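October, before breakfast

Slept badly again, so I may as well put down what I think of the sleep business while I'm still annoyed enough to be accurate.

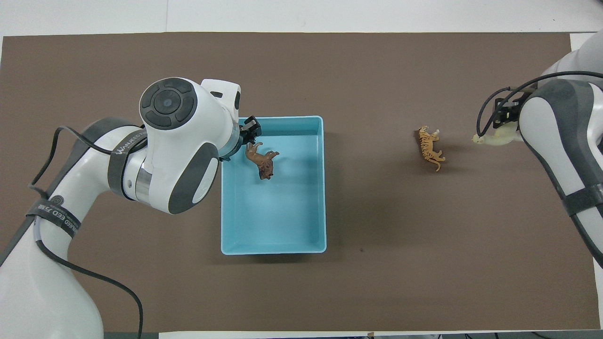 Two weeks into the Bhatia method and I can't say I feel any different. The book claims that a person who gets up at the same minute every morning will be, by the end of the first week, "restored." I have gotten up at the same minute every morning. I am a person who is tired at a very regular time.

What bothers me is how the thing protects itself. If you sleep well, the method worked. If you sleep badly, you are in the "adjustment phase," and the book never says how long that lasts. I looked for it last night, at 2, which I suppose counts as reading in bed and is against the rules in chapter four. I'd like to know what result would make the author say, well, I was wrong about this one. I couldn't find any.

Then there's the tea. The shop in Dikbridge sells a Vituditz blend that is supposed to go with the method, though the book doesn't mention it. The label says it has been drunk in the mountains since 1452. Fine. People in the mountains in 1452 also worked outdoors all day and had no electric light, and I suspect that did more for them than dried flowers did. It tastes like a drawer. I've had a cup every night anyway, because I paid for it.

I did try keeping a proper record. Bedtime, wake-up, how I felt by noon. The trouble is the noon column. On days when I remember sleeping badly I write down that I feel bad, and I'm fairly sure that if I hid the first column from myself the second would look like noise. I thought about doing it blind and couldn't work out how to keep my own bedtime a secret from myself.

The walking may be another matter. I've been going out to Kindau and back along the river after supper, and on those nights I drop off faster. Or I think I do. It has also been cooler this month, and I finally moved the clock off the nightstand, and I stopped having coffee after lunch. I changed all of that in the same few days like a fool, so now I'll never know which one to thank. The book will want the credit.

Read somewhere that the average adult turns over 3000 times a month, or it might have been 400 a week. The two don't agree, and I'd like to meet whoever lay there checking. I notice these numbers never come with a name attached.

Plan for the rest of the month: no tea, keep the walk, get up when I get up. If I sleep worse I'll write it down here, even if it makes me look silly. The book goes back on the hall shelf tonight.

Gray out. Need bread and stamps.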